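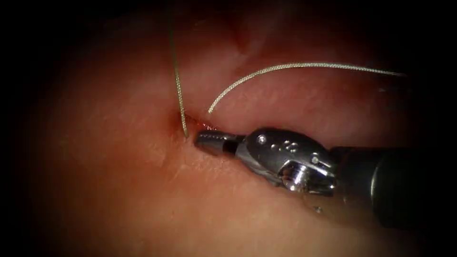 Slender metal jaws resting on tissue, next to a small opening.

Gallbladder out next month, how much time off did you take?
Posted by wwongsuwan, December, 9:40 pm

Surgery is scheduled and my manager wants dates. The surgeon's office says one to two weeks. I work in a garden supply warehouse in Stestow and a bag of soil is 80 pounds. How long were you out, and did anyone make you use vacation days?

alfredo_m
I took 6 days and went back to a desk. That was fine, but I was sleepy by two every afternoon. For a warehouse job I would ask for more than two weeks. Get the lifting limit in writing. My brother didn't, and his supervisor had him on the loading dock the first morning.

zmkhize
Agree on getting it in writing. I don't agree that everybody needs more than two weeks. I stock shelves and was back in 12 days with a light duty note. Sitting home longer would have cost me money I didn't have.

alfredo_m
Light duty only works if the employer has some to give. A lot of warehouses don't.

zmkhize
Then ask them. She hasn't said either way.

wwongsuwan
They have a returns counter but two people are already on it. I'll ask. Does short term disability cover any of this?

Lucie Carrier
Depends on the plan. Mine had a seven day waiting period, so the first week came out of vacation and the second week paid 60 percent. Call HR for the form now. The doctor's part took my clinic in Pravlow 4 business days and they wanted it faxed.

Also ask for an itemized bill afterward. My share was $3834 and they had charged me twice for the same lab work. It took three calls to get it removed.

decha_p
Two weeks is what the surgeon says, so take two weeks. People on here talk each other into a month off and then wonder why the boss is annoyed.

Lucie Carrier
The surgeon's office gave her a range, and they may not know what she lifts. Call them and tell them the weight.

decha_p
Fair, I missed the 80 pounds. Yes, tell them that.

zmkhize
Wear loose pants the first week. Waistbands rubbed right where my cuts were.

wwongsuwan
Called this morning. The nurse said no lifting over 15 pounds until the follow-up visit and she is sending a letter. HR is checking on the returns counter. Still waiting on the disability form.

alfredo_m
Keep a copy of that letter at home.

Contact the moderators | Copyright Jukari Boards | Back to top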